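Robot Workshop, section 2 - Notes for session 4
Handheld gripper collection + what to do about mirrors
Posted 2023-04-20, L. Garcia

Quick notes, wrote these up fast so check with me if somthing looks off. Slides go up when I find the right version.

Where we are
Teams Wukik and Daro have usable recordings. Rocha has recordings but the timestamps drift, see below. Visberg is starting over this week with a new calibration file. Total across all teams is 541 clips, 84 of them thrown out at first check. Most of the thrown out ones were the same three problems, so read the next part even if your team is fine.

Why clips got thrown out
- Started recording before the jaw was closed and zeroed. Close it fully, wait for the beep, then go.
- Tracking lost in the first second or two. Usually somebody facing a blank wall at the start. Face something with texture. Corners, railings, shelves, anything with edges.
- Moving too fast on the approach. Slow down for the last hand-width before contact. You can be quick in the air.

Timestamps (Rocha mostly)
Sync both devices at the start of every batch, not once in the morning. If the offset is more than one camera frame, redo the sync, don't fix it in the script. Leonor's script from last term does NOT handle this, I know because I wrote it.

Wide angle lens, reminder
Straight lines bend, more toward the outside. Don't judge distance from the raw view, people keep doing this and then saying the labels are wrong. Undistort first, then measure. The housing takes up a good part of the view and that part never changes, so mask it before you run feature matching. Same mask file for the whole team. If you swap the housing you need a new mask.

Markers
Keep them flat. A bubble under the sticker is enough to throw the pose off. Print at 100 percent, "fit to page" shrinks them and then every distance is wrong by the same factor - annoying to find later. Leave the white margin on when you cut.

Reflections
New material, will be on the July practical. A mirror gives the tracker a second room that isn't there. Features in the glass look perfectly good, they match from one view to the next, but they sit at the wrong depth and they shift when you move. A few of those is ok, the outlier step drops them. A big mirror up close is not ok.

Same goes for windows at night and glossy screens, just less strong.
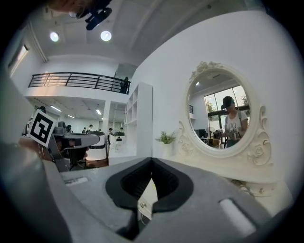 Fig. 1. Gripper view with a mirror at right, person and window reflected in the glass. Marker on the second gripper, left.

Work through it in pairs:
Mark which regions you would keep for tracking and which you would mask. Include the housing and the glass. People get their own color, they move.
Then say what changes if you turn left toward the railing and the shelving.
One page, hand drawn is fine.

For next time
Read the chapter on outlier rejection, skip the proofs. Each team brings 4 clean clips, same task, same start position. Batteries charged the night before please. Visberg - come early, we do your calibration first.

Lab logs still due, two teams havent sent theirs.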